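Gralta Street Neighbors, minutes of the January 26, 2023 meeting

Lumturie Yordanov typing these up again, since I was the one with a laptop and a charged battery. We started late because the side door was locked and half of us were standing at the wrong entrance (sorry, everyone who got cold!).

Last month's minutes were approved with one fix. I had written that the block party made $600, and it was $216. The 600 was the number of flyers we printed. Wow, do I wish it had been the other way!

Parking on Gunawardena Lane took up most of the evening. The city wants to move the no-parking signs down to the corner, and people on the even side would lose spots. I said I could live with it if the bus stop gets a bench. Others could not live with it at all, and we went back and forth for a good long while. In the end we voted to send a letter asking for a 90 day trial. I'm writing the letter, so please get me your comments before the next meeting, and please keep them shorter than last time — I did read all four pages, I promise.
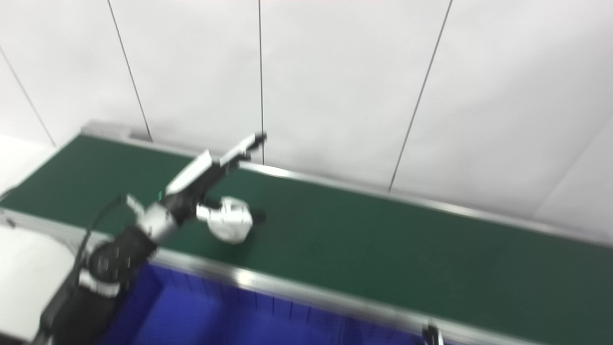

Next was the seed swap. Florkis Hardware has offered us their back lot again in March, and they'll throw in the folding tables too. We need labels, envelopes and a rain plan. I still have 200 envelopes in my hall closet from last year, so nobody buy any! Somebody asked if houseplants count. We decided cuttings are fine but big pots are not, after what happened to my trunk.

The leaf blower question came up again. No vote. We'll ask folks to hold off until nine in the morning and see how it goes.

Money: we agreed to spend $90 on fixing the notice board by the Flirnevow bakery, mostly for a new lock and a sheet of clear plastic. The key is with me for now.

Next meeting is same room, same time, front entrance. I'm bringing the lemon bars, and we could use someone to bring coffee.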